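Durable good

In economics, a durable good (also called a consumer durable, or simply a durable) is a good that gives its owner a flow of service over a long stretch of time instead of being used up in one go. Refrigerators, cars, bicycles, pianos, mattresses and household furniture are the usual cases. A loaf of bread is at the other end of the scale, and so is a litre of milk; these are non-durable goods, and in between sits a rather crowded middle ground of items such as shoes, bed linen and saucepans, which statisticians tend to call semi-durables and which have caused a surprising amount of argument over the years.

Definition and borderline cases

Most textbooks draw the line by expected life, and a common cut-off in national accounts is use lasting longer than one year, with durables proper expected to go on for several years. The trouble, as anyone who has owned a cheap kettle will know, is that expected life and lived life are different matters. A winter coat may see 13 winters in one household and two in the next, depending on the moths, the neighbours' dog and the owner's feelings about fashion. For this reason the classification is applied to types of goods and never to the individual article, and a kettle is a durable even if it gives up in its first May.

Housing is a special case. A house is about as durable as anything a family will ever buy, but it is normally treated as investment and kept out of consumer spending altogether, while the rent that owner-occupiers would in effect be paying themselves is estimated and counted as a service. The furniture inside the house is handled quite differently: it is recorded as consumption, in full, in the period when it is bought.
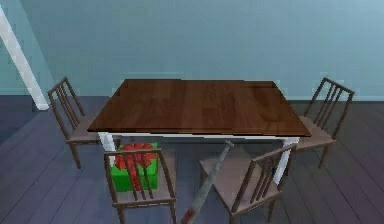

A dining table with four matching chairs. Household furniture is generally classed as a durable good.

Stock and flow

The distinction between stock and flow lies at the heart of the subject. The stock is everything that households already own, and the flow is the useful service that comes out of it each year. Spending on new durables measures neither of these. It measures additions to the stock, some of which merely replace things that have worn out.

Suppose that a town owns 200 washing machines and that 40 of them come to the end of their lives in a given year. If the town buys 40 new ones, the stock stands still, and so, more or less, does the amount of clean laundry. If people are feeling anxious and buy none at all, sales collapse entirely, yet the town still has 160 machines happily turning away. The shops have had a dreadful year and the residents have hardly noticed. It is a simplified picture, of course, but it goes a long way toward explaining why makers of durables live such nervous lives.

Behaviour over the business cycle

Spending on durables rises and falls a good deal more sharply than spending on food or services. A purchase can nearly always be put off for a season, the old article can be mended, and many buyers rely on credit, so that interest rates matter to a refrigerator in a way that they never will to a cabbage. When confidence returns, the postponed purchases tend to arrive together, and manufacturers who laid off workers in the lean months may find themselves with long waiting lists. Economists who follow the cycle therefore keep a close eye on new orders for durable goods, although the monthly figures jump about and one large aircraft order can colour the whole total.

The cycle of postponement was the subject of a small but fondly remembered study by Horațiu Buzatu, who followed 115 households in the mill towns of Trumness and Prernness through a long local slump. Buzatu had set out to measure borrowing, and he did, but the part of his work that is still read is the chapter on repair. Families in both towns kept their appliances going well past the age at which they had said they would replace them. In Prernness, where the Gravent appliance works had closed, former employees did a brisk trade in mending the firm's own stoves at kitchen tables and in garages, very little of which showed up in any official measure of output.

Second-hand markets

Because durables outlive the first owner's interest in them, they can be sold again, and the used article competes with the new one. A maker who sells a great many sturdy wardrobes this year will meet some of those same wardrobes in the classifieds later on — a difficulty that has encouraged some firms to lease their products, and others to bring out new models rather often. Resales between households add nothing to national output, apart from the dealer's margin where there is a dealer, as the article was already counted when it was new.

The quality of used goods is also hard for a buyer to judge, which can drag down prices for good and bad examples alike. Inspection services, warranties and plain local reputation all help. The monthly swap market at Matlala, a favourite of Buzatu's and the setting of his later essays, relied almost wholly on the last of these, and sellers whose goods failed were expected to take them back at the following market.

See also

Business cycle
Capital good
Depreciation
Imputed rent
Planned obsolescence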